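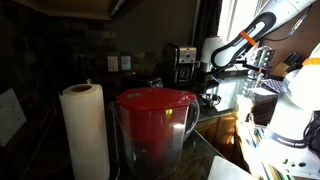

The counter, with the gripper over the steel bowl and the pitcher and paper towels off to the left.

How we set up a kitchen counter task for our robotics club

I got asked twice last month how our club puts together a kitchen task, so I'm writing it all down while I still remember it (mostly!). We're a student club, we work in a normal kitchen, and our task is dull on purpose: pick up a small metal bowl, move it to the other side of the counter, let go. We call it Sivach. Please don't ask, it was late when we picked the name.

1. Choose the object first

Start with one thing you want to move. We went with a steel bowl and I'd do it again, but be warned, shiny metal near a bright window is rough on a camera. If it's your first try, get yourself something dull and matte and save the bowl for later.

2. Leave the clutter, but write it down

My first instinct was to clear everything off. Lucero Paucar talked me out of it, and she was right. A toaster, a knife block, a folded dish towel, that's what a kitchen looks like! Keep it all, just note where each thing goes. We put little bits of tape on the counter at the back corner of every item, and whoever opens up on Sunday matches things to the tape before doing anything else.

3. Teach the path by hand

With the arm in guiding mode, one person moves it and one person stays by the stop button. Go up first, then across, then down. Save a point above the bowl, one at the rim, one back up high, and one over the drop spot. My first path had no high point and went straight for the pitcher, so learn from me there.

Come down slower than you think you need to. We grip the rim with one finger inside and one outside, and if you come in crooked the bowl skates away and you start over.

4. Run it with nothing to grab

Take the bowl away and play the whole path at low speed. Then do it again. Chrysoula Christodoulou makes us do it three times and reads a checklist out loud (I complained about this for weeks and now I do it too).

5. Log every run

Ours go in a plain spreadsheet: run number, who was on the stop button, blinds up or down, grabbed or missed, and a notes column. We're at 317 runs now and the blinds column has been the most useful one by far. Nearly all our misses in March were with the blinds up.

Next job is the dish towel, which I'm a bit scared of. If you've gotten a gripper to pick up folded cloth without dragging half the counter along, leave me a comment!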